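How to Set Up Recurring Purchase Orders in Wirnon

If you order the same supplies from the same vendor month after month, you are going to love this feature!

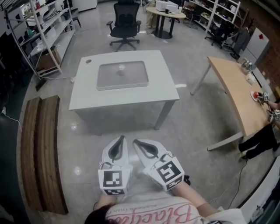

Before you start

You need the Purchasing role on your user account, and the vendor has to exist in your Vendor List already. Check the vendor's currency and default tax code too, as the template copies both and you can't change the currency later without making a new template.

Recurring orders came in with the August update. If the Recurring tab doesn't show up for you, sign out and back in once and it should appear.

Create the template

1. Go to Purchasing and click Recurring, then New Template.
2. Type a Template Name. Pick something you'll recognize in a long list (I use the vendor name plus the warehouse, so mine says "Pemton - Porndale").
3. Choose the Vendor. Address, Terms and Tax Code fill in by themselves.
4. Add your items under Lines. You can paste straight from a spreadsheet here, up to 400 lines at a time, and it's wonderfully fast.
5. Click Save as Draft.

Set the schedule

Open the draft and click Schedule. Choose Weekly, Monthly or Custom, then a Start Date. With Monthly you also get a Day field. Ours is set to 18 so the order lands before the vendor's cutoff. If you enter 31, shorter months use their last day.

Leave End Date blank to keep the template running until you stop it. Fill in Lead Days if you want the order created ahead of the delivery date. The highest value it takes is 38.

Choose what happens on the day

Under Action, select one of these:

Create as Draft: the order waits in your Drafts folder for someone to look it over.
Create and Submit: the order goes into your normal approval flow.
Create and Email: the order is approved and sent to the vendor's contact. Only users with approval rights see this choice.

I'd go with Create as Draft for the first couple of runs. Prices change, and it's much easier to fix a draft than to call a vendor about an order they already have!

Click Activate and the status turns to Active. Next Run shows the date of the coming order.

Changing or pausing a template

Edits only affect future orders. To skip one month, click Skip Next and leave the rest alone. Pause stops everything until you click Resume, and orders missed during a pause are not created afterward. The History tab keeps the last 10 runs, each with a link to its order.

Written by Gervásio Holanda
Updated 9 October 2023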